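Plimcombe Two-Compartment Bin, Grey

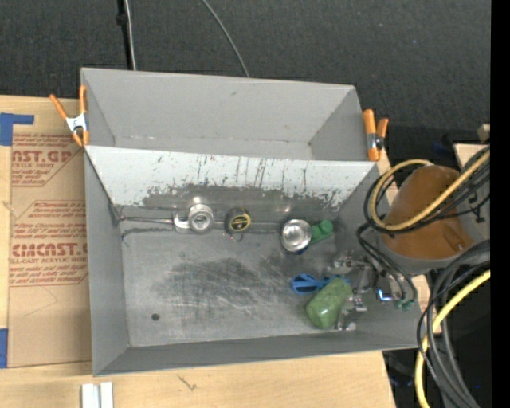 Two-compartment bin on a bench top, with orange-handled spring clamps at the ends of the divider. Contents and clamps not included.

Product code: PL-818
Range: Plimcombe Workshop Storage
Availability: In stock at Drullby, other branches to order

Overview

The Plimcombe two-compartment bin is a large open bin for benches, sorting tables and parts counters. A sloping divider splits it into a narrow rear compartment and a larger front one. Most customers put work in progress in the front and keep the rear for offcuts, rags or paperwork in a sleeve.

The front compartment is the working side. Small parts tend to end up along the base of the divider, where they are easy to see and pick out. The floor is flat enough to use a scoop or a brush on.

The bin has no lid. A flat cover is sold separately by Barbier and fits without modification.

Dimensions and weight

Length: 600 mm
Front to back: 480 mm
Front compartment, front to back at the floor: 300 mm
Weight empty: about 11 kg
Colour: grey

All measurements are outside measurements except where the compartment is named. Please measure your bench before ordering. The bin should sit fully on the bench top with no part hanging over the edge.

The divider

The divider is supplied as a separate panel and drops into place from above. It can be lifted out for cleaning. For light sorting it will stay put under its own weight. If you are tipping parts in from a height, or pushing against the panel with a scoop, clamp it at both ends. Ordinary spring clamps from any hardware store will do the job and we don't sell a dedicated fitting. Set the clamps so the handles are clear of your working side.

Left-handed users sometimes turn the bin around and work over the rear compartment. This is fine, but the reach is longer.

Finish and wear

The bin is sold as a working item and will mark. Scratches and smudges on the floor of the front compartment come with normal use. The divider marks sooner than the walls because parts slide down it. None of this affects how the bin works and it is not covered by the warranty. Replacement dividers are available under code PL-818D and fit all bins in the current range. They do not fit bins bought under the old Flelasier name, which had a straight panel.

Cleaning

Take out the divider, tip out any swarf or grit and wipe down with warm water and a mild detergent. Dry it before putting parts back in, particularly bare steel. Avoid wire brushes. Solvent cleaners can be used sparingly on grease but should not be left to pool on the floor of the bin.

Placement

Use on a level surface. On a timber bench top, a thin rubber mat underneath will stop the bin creeping and save the surface - cut it slightly smaller than the base so it doesn't catch your sleeve. The bin is not intended to be carried when full. Empty it first or move it with two people.

Not suitable for food, for liquids or for hot parts straight from a torch or kiln.

What's in the carton

Bin, one
Sloping divider, one
Instruction sheet

Delivery and returns

Orders are sent from the Drullby warehouse. Orders placed before 2 pm usually leave the same day. Because of its size the bin travels as a bulky item and a surcharge applies outside the metro area, shown at the checkout before you pay.

Unused bins can be returned within the normal returns period in the original carton. Return freight is at the customer's cost unless the item is faulty or was damaged on the way to you.

Related items

Plimcombe Single Bin, Grey
Plimcombe Replacement Divider, PL-818D
Barbier Flat Cover
Rubber Bench Mat, cut to length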